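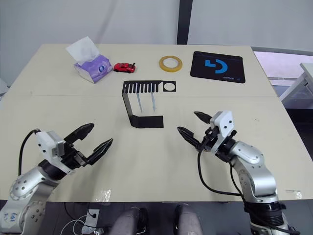
ティッシュ箱と赤いミニカー。机の上。

修理できるものを買いたい、という話をする。短く。締め切りが近いので。

先月、腕時計のベルトが切れた。Emuraという店で買った安い時計で、本体はまだ動く。1秒も狂っていない。ところがベルトだけの販売はありません、と言われた。本体ごと買い替えてください、と。

は? と思った。声には出さなかったけど。

600円の部品がないせいで、動いている時計が引き出しで眠る。おかしくないか。しかも店員さんは丁寧で、こちらが文句を言いにくい。あれはずるい。

昔はよかった、と言いたいわけではない。昔の時計屋だって混んでいたし、修理に3週間待たされたこともある。父の時計を預けたら、別の人の時計が返ってきたこともあった。それでも「直す」という選択肢はカウンターの上にちゃんと出ていた。今は最初から出てこない。聞いてようやく「できません」が出てくる。
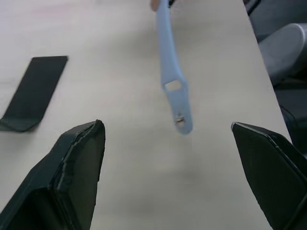
水色のシリコンベルト。先のほうに銀色のバネ棒。

バネ棒というものを、今回初めて調べた。あの細い金属の棒。あれ一本で時計と腕がつながっている。規格もだいたい決まっていて、幅さえ合えば他社のベルトでも付く場合が多い。つまり技術の問題じゃない。売る気の問題だ。幅を独自の形にしてしまえば、客は純正を待つしかない。そして純正は売っていない。詰み。

知り合いのルアリ・ガスリー(Ruaridh Guthrie)にこの話をしたら、電気ケトルの蓋で同じ目にあったという。Whiteleyのケトル。蓋の爪が折れただけ。問い合わせフォームに書いて、返事が来たのが16日後。「後継モデルをご検討ください」の一行。彼は今も蓋を輪ゴムで留めて湯を沸かしている。危ないからやめたほうがいいとは言っておいた。

反論はわかる。部品の在庫には倉庫代がかかる。人件費もかかる。安いからには理由がある。そのとうり。でも値札に書いてほしいのだ、そこを。「この商品は壊れたら終わりです」と。食品には賞味期限を書くのに、なぜ家電や時計には書かないのか。部品を何年持つつもりなのか、箱の横に一行あればいい。それを見て安いほうを選ぶなら客の責任だし、私もたぶん選ぶ時は選ぶ。旅行用の傘とか。

Wernerという小さな鞄屋は、これをもうやっている。持ち手の交換、金具の交換、全部値段が紙に書いて貼ってある。留め具ひとつ200円から。高い鞄屋ではない。店も狭い。やればできるじゃないか、というのが正直な感想。つい財布まで買ってしまった。革がいい。

法律で決めろという人もいる。私は半分賛成、半分は様子見。義務にすると、形だけの部品を目の玉が飛び出る値段で売る会社が必ず出る。それよりまず表示。安上がりだし、来年からでもできる。買う側も、レジの前で一回だけ聞けばいい。「これ、部品だけ買えますか」。面倒な客と思われるだろうが、かまわない。聞かれない質問に会社は答えを用意しない。

で、私の時計。結局、幅を定規で測って、通販で合いそうなのを注文した。合うかどうかはまだわからな。八月中には届くらしい。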